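How Scientists Find Cracks Under the Sea

Earth sciences for ages 9 to 12
Last updated December 1, 2022

A fault is a crack in rock where the two sides have moved past each other. Many faults lie under the seabed, where they are hidden by water and mud. Scientists map them with sound.

A survey ship tows a sound source behind it. The source sends a short pulse down through the water. Part of the pulse bounces off the seabed. The remainder travels into the layers below, and more of it bounces back each time it meets a different kind of layer. 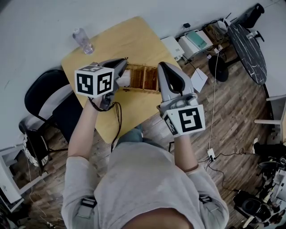 The returning sound is called an echo. Sensors called hydrophones pick up each echo and record when it arrived. An echo from a deep layer takes longer to come back than an echo from a shallow one.

Suppose a ship is surveying Tefera Bay. The pulse goes out and the seabed echo returns. If scientists know how fast sound travels in the water, they can work out the depth. They multiply the speed by the time, then divide by two. The division is needed as the sound has made the trip twice, once down and once up. 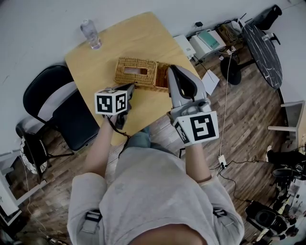 The ship repeats this along a straight path called a survey line. The Tefera Bay survey had 14 lines and took 16 days in January. It recorded 3715 pulses on its longest line. A computer places the echoes side by side to make a picture of the layers, like a slice through a cake.

Where a fault cuts the layers, they no longer match up. One side may sit lower than the other. The Wustex Fault was found in this way, 263 metres below the seabed.
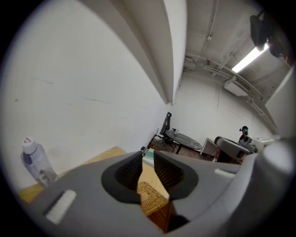 Delteo asks whether a fault always means an earthquake is coming. It does not. Some faults have not moved for millions of years. If the youngest layers of mud are broken too, the fault has moved since that mud settled, and it may move again. 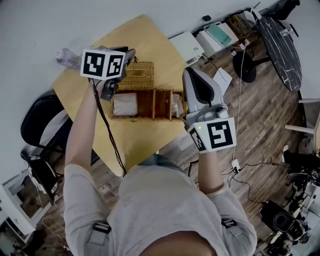

Scientists also compare lines. A fault seen on one line should appear on the next if it is long enough. The Sillent Fault, on the north side of the bay, crosses five lines.

Words to know
Fault: a crack in rock along which the sides have moved
Hydrophone: a microphone that works under water
Survey line: the path a ship follows while recording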